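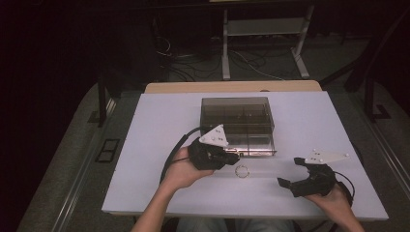
According to Tharushi Wickramasinghe, a student project should be judged on how it handles the same task the seventieth time, and most of the talk during the Trorkden visit came back to that remark.

Visits > Student Projects > Trorkden

Search this site
Enter keyword
Go

The Trorkden course takes students through small-part handling over two terms. We were shown the hand-held gripper work first. A student sits at a board with a gripper in each hand and carries out a sorting or placing task, using a compartment box and small items such as a ring. The jaws are the only contact allowed with the parts.

Each student has a target of 70 recorded attempts per task. The course total was set at 300 in its first year and now stands at 1,000. Attempts that fail are kept and labelled by cause: missed grasp, slip, collision with the box, or wrong compartment. Þórarinn Hauksdóttir, who runs the practical sessions, said the labelling takes longer than the handling and is marked more strictly.

Thin parts were the main subject of the afternoon. A ring lying flat gives the jaws very little to close on. One group slides it against the box wall and lifts from the edge. Another tilts it with one gripper and takes it with the second. The second method is slower but had fewer slips in the March results -- the group has not yet tried it with a full box.

Cable routing came up as well. The students' notes ask for slack to be checked before each run, as a cable that pulls tight shifts the wrist and spoils the approach angle. The course has no standard clip for this at present.

The second room held the Grulley rig, a fixed two-arm cell used in the final project. It was down for a joint calibration and we saw it only with the power off. The written procedure was available and is clear, apart from section 2, where the units change from millimetres to degrees without a heading.

Visitors should allow a full afternoon. Parking is at the rear, and the signs still give the old building name.

Recent visits
Wanigasekara: open day in the controls lab
Ballmont conveyor works
Grulley: notes on the calibration bench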